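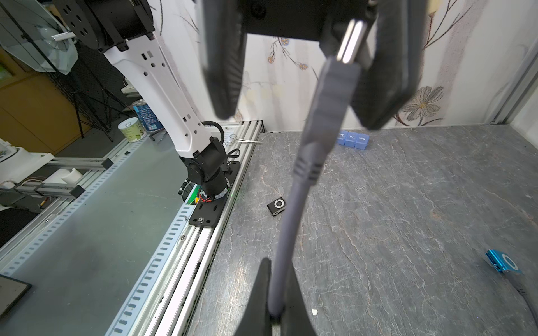

A gray USB cable held between two gripper fingers.

Stop telling new writers to build a platform

By Inese Koppel

Got another email Tuesday from a first-time novelist asking how many followers she needs before an agent will read her. Second one this month. Good book too, I've seen 20 pages of it. She's stopped working on it so she can post.

This makes me mad. I'll try to keep it short.

The advice goes like this. Start a newsletter. Start a podcast, be on everything, be charming on everything. Then, once there's a crowd, sell the crowd a book. Fine if you like that stuff. Most novelists I know would rather have teeth pulled, and it shows in the posts.

I did it myself for my second book, Willthorpe. Five months of daily posting. Gained a pile of followers, nearly all of them other writers doing the same thing, all of us liking each others covers. Sales from that? Couldn't find any. What sold Willthorpe was a library group in a town I'd never heard of, where somebody handed it to somebody else.

Rūta Grigaitė, who edited me back then, warned me. "You write slow already," she said. Didn't listen.

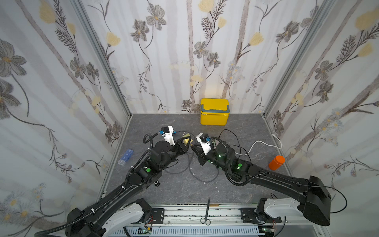

What I'd do with the hours

Write the next one. Boring, I know. But a second book sells the first, and a post from last July sells nothing at all.

Read other people's books and write to them when you mean it. Tõnu Baranauskienė and I have traded drafts for years because of one fan letter. He's caught more bad chapters then any follower ever will.

Go to the small bookstore. Buy something before you mention yours.

And yes, have a website. One page, your name, the books, an email that works. Took me around an hour, most of it picking a font.

Nonfiction is different, I'll give the platform people that. If you're selling a diet or a way to run meetings, readers want to know who you are first. A novel about two sisters and a ferry doesn't need a brand.

So I wrote back to her. Told her to close the apps until the draft is done and send me chapter four.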